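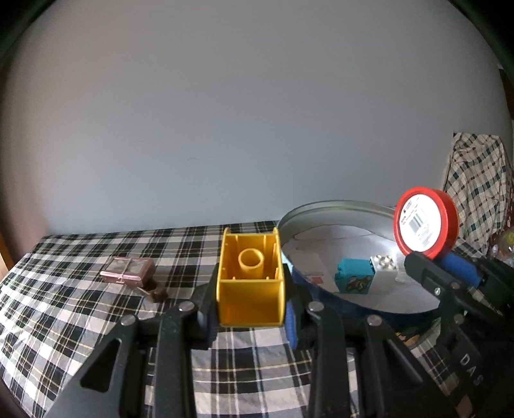 **Large toddler bricks: shallow tray or deep tub?**

**gruletti_rd** wrote on 22 December 2022:

Sorting the big preschool bricks before the cousins arrive. Currently using a round metal tray lined with white paper, on the bed. Before I buy a proper tub, what depth do people use? The Restside one is 400 mm deep, which seems excessive. There's a single-tube yellow one I keep finding in the wrong pile, if anyone sorts by colour.

**Bako_549** wrote:

400 is too deep. Small kids tip the whole thing out to reach the bottom layer. I cut mine down to half that and filed the edge.

**zatia** wrote:

Disagree. Depth is fine if you don't overfill. A shallow tray loses bricks every time it's carried. Also, sort by size first, then colour. Printed bricks go in a separate bag, as the print scuffs against stud edges.

**Bako_549** wrote:

Mine have been in with everything else since April with no visible wear on the print. What are you washing them in?

**zatia** wrote:

Lukewarm water, dish soap, soft brush. No dishwasher. Dry them hollow side down on a rack, otherwise water sits around the tube.

**gruletti_rd** wrote:

I'd been drying them hollow side up on a towel. Will change that. Does the paper liner do anything useful in a metal tray?

**Usman Dhanial** wrote:

It cuts the noise and stops grey marks from bare metal. Replace it when it tears. I'd also move off the bed: a soft surface tilts the tray as soon as anyone sits down. Floor or a low table.

**zatia** wrote:

Agree on the floor. Still wouldn't use a tray.

**gruletti_rd** wrote:

Going with the tray for play and a tub for storage. Will measure the shelf tonight.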